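Millier Hall Repair Bench: Gallery

The repair bench at Millier Hall in Trercombe has been open since May. People bring in lamps, radios, model railway gear and anything else that needs a bit of wire and some patience. The bench log is up to 189 jobs. This page covers the wire and small parts side of the bench. Zhenhua Bai looks after it and wrote the captions.

Most of our hookup wire came from the El-Sayed hardware shop when it closed. It arrived in one box, in every colour, much of it off its original reels. We have been winding it back on as time allows.

Green and yellow on the one spool

Two colours share a grey plastic spool. The yellow is wound in close turns toward one end. The green is looser and crosses over itself, with a long loop hanging out to the side. The flowered surface is a good background for finding stray ends.

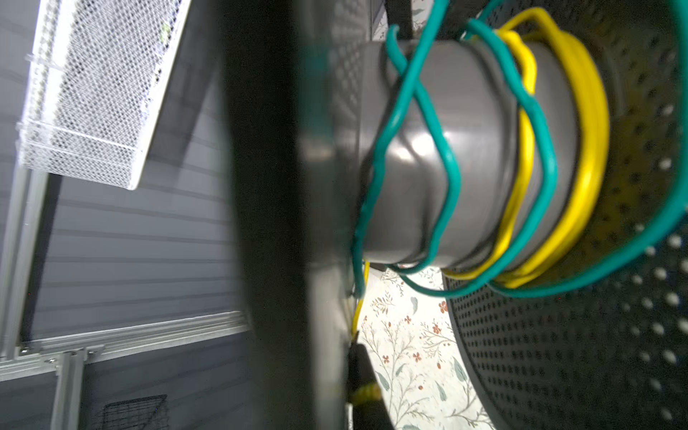

Winding notes

Tape down the first end before you start, and leave a tail long enough to grab. Keep the turns side by side until you reach the flange, then come back over the top. If two colours have to share, finish one before starting the other.

Offcuts shorter than 50 centimetres go in the jar by the window. They are fine for jumpers and for practising solder joints.

Borrowing and returning

Spools can be borrowed for two weeks. Write your name and the colour in the blue book. Please don't put wire back loose in the drawer.

We are short of red and black at the moment, and short of empty spools in any size. Donations can be left at the Oris Street door between 10 a.m. and noon. Please label the gauge if you know it. We use 22 gauge more than anything else.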